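Waterproof boots or mesh shoes for wet hills?

clem_d
Posted May 26, 2019

Hello all. In December I will walk the Prorbridge ridge with my brother, three days, two nights in huts. My old leather boots are finished and I cannot decide. The shop recommends the Juna, a mid boot with a waterproof lining. A friend tells me to buy light mesh shoes and accept wet feet. My pack will be 10 kilos. What do you use?

hemi_pryor
Mesh, always. A lining keeps water out until the water comes in over the top, and then it keeps the water in. My shoes weigh 413 grams each and they dry while I walk.

Teodoro I.
I do not agree with Hemi. On that ridge in December the wind is cold and the grass is wet until noon. I had the Juna for two winters. It weighs 660 grams, so it is heavier, but my toes were warm every morning. Please remember also that Clem carries a pack and perhaps his ankles are not so strong as yours. 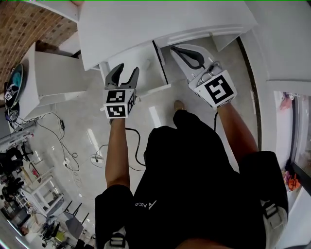 Should a waterproof boot be bought one size bigger?

Half a size is enough for most people, so that a thick sock fits and the toes do not touch the front when you go downhill.

Try them in the evening, when the feet are a little swollen, and bring the socks you will really wear.

hemi_pryor
Teodoro, my ankles are terrible. I use poles.

kylie_r
The Dunbar insole helped me more than any change of boot. I had blisters on both heels before. It costs 14 pounds, and you must take the old insole out first – I did not do this and walked a whole day with two.

Teodoro I.
Hemi, poles are fine, but they do not keep the feet warm. With wool socks I would maybe accept mesh in summer, not in winter.

clem_d
Thank you. I will try the Juna on Saturday, half a size up. Does anyone know if the Pavommont shop lets you walk on their ramp first?

kylie_r
Yes, they do. Ask at the desk upstairs.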